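Gifts, Favours and the New Register: What Changes in August

Our gifts and hospitality register moves to its new home in August, and I have to say I'm thrilled. I know, I know. A register! But anyone who has tried to record a conference dinner in the old spreadsheet (the one with the locked columns and the tab called "Misc 2") will understand why the compliance team at Cidby has been grinning for weeks.

The short version: if you give or receive anything of value in connection with your work, you'll now log it in one form, on one page, and you'll get an answer in writing. The form takes a few minutes. It works on your phone, which matters a great deal to the people who spend half their lives in airport lounges between here and Griltanville.

What goes in it? Meals, tickets, travel, hampers, samples, golf days, discounts, donations made at somebody's request, and the favour that doesn't feel like a gift at all, such as finding a summer placement for a client's nephew. That last one surprises people every time we run the training. A placement is a benefit to somebody, even an unpaid one, and if the somebody is related to a person who decides whether we get a contract, we want to hear about it before any offer is made.

The thresholds have been tidied up too. Anything under $60 from a private supplier or customer can be accepted and doesn't need logging, unless it's cash or a gift card, and those are always a no. From $60 to $300 you log it within 5 working days and carry on. Over $300 you ask first. If you can't ask first (someone hands you a boxed set of something at the end of a speech and three hundred people are clapping), accept it politely, log it the next working day and hand it in at the front desk. We'll sort it out with you from there.

Public officials are a separate matter, and I'd love it if everybody read this paragraph twice. There is no lower threshold for officials. Coffee gets logged. Parking gets logged. And "official" covers far more people than the word suggests: council staff, customs officers, hospital buyers, port employees, inspectors, anyone at a state-owned company, and in many places candidates for office and party workers as well. The person who signs off your permit counts, and so does the person who moves your permit up the pile. If you're unsure, treat them as an official and ask us. 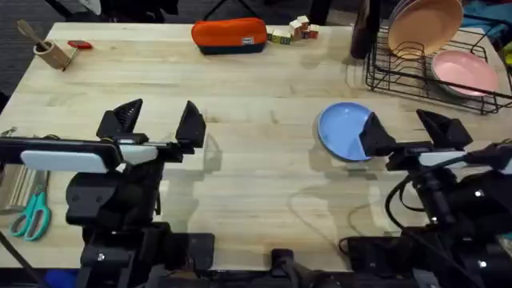

Kaisu Halonen wrote in after the draft went around to say that the paragraph on officials was clear enough for head office but would be hard going on a site visit, where the inspector has driven two hours, it's past noon and the only sandwiches for miles are the ones on our own canteen counter. Was she really meant to get approval for a sandwich?

It's a great question and we changed the form on the strength of it. There's now a standing approval for plain on-site refreshments during a working visit: tea, coffee, water, and the same lunch our own people are having. You still log it, but you can do it afterwards, and one entry covers the whole visit. A restaurant in town isn't covered, and neither is anything offered while a decision is being argued over. If the inspector would sooner pay for their own sandwich, let them, and please don't press it. Plenty of agencies have stricter rules than ours.

On facilitation payments, nothing has changed, but it keeps coming up so I'll say it again. We don't pay them. It doesn't matter that the sum is small, that the agent calls it an express fee, or that the last freight company always did. A real express fee has a published price and an official receipt. If you're asked for one that has neither, say that you need the receipt in the organization's name, note who asked, and ring us. If you believe your safety or somebody else's is at risk, pay and get out of there, then call as soon as you can. You will not be in trouble for that. I can't put it more strongly.

Third parties get their own page in the new system, and this is the part I'm most excited about! Until now the due diligence files for agents, distributors and customs brokers sat in a cabinet at the Horneck office, and a couple of them were frankly held together by hope and a bulldog clip. Ritva Ikonen has been through the lot. Every active agent now has an electronic file showing who owns the business, what we pay them for, how the commission was worked out, and when the next review falls due. If you manage an agent relationship you'll get a reminder 15 working days before the review, with the questionnaire attached. Please don't fill it in on the agent's behalf. We can tell.

Some things to look out for when you go through those files: a commission that jumped without the work changing, a request to be paid in a country where the agent has no business, an invoice that says "services" and nothing else, or an agent recommended by the very official who is deciding on our bid. None of these proves anything by itself. All of them deserve a phone call.

Training runs through the month. The main session is at 10 a.m. in the Eskola room, led by Orhun Şimşekoğlu, and it's repeated at 3 p.m. for those on the later shift. It's mostly case studies and argument, so bring a difficult one if you have it (names removed, please). Field staff can join by video, and there's a Saturday session for anyone travelling during the week. If you buy, sell, ship or deal with permits, you need to attend one of them. Everybody else is welcome.

The old spreadsheet will be read-only from the day the form opens. Entries already in it will be carried across, so there's no need to type anything in again, but do check that yours came over properly and tell Elsa Kinnunen if one is missing. Questions about a particular gift, dinner, agent or nephew can go to the compliance mailbox or to me, Elsa Suominen, at any time.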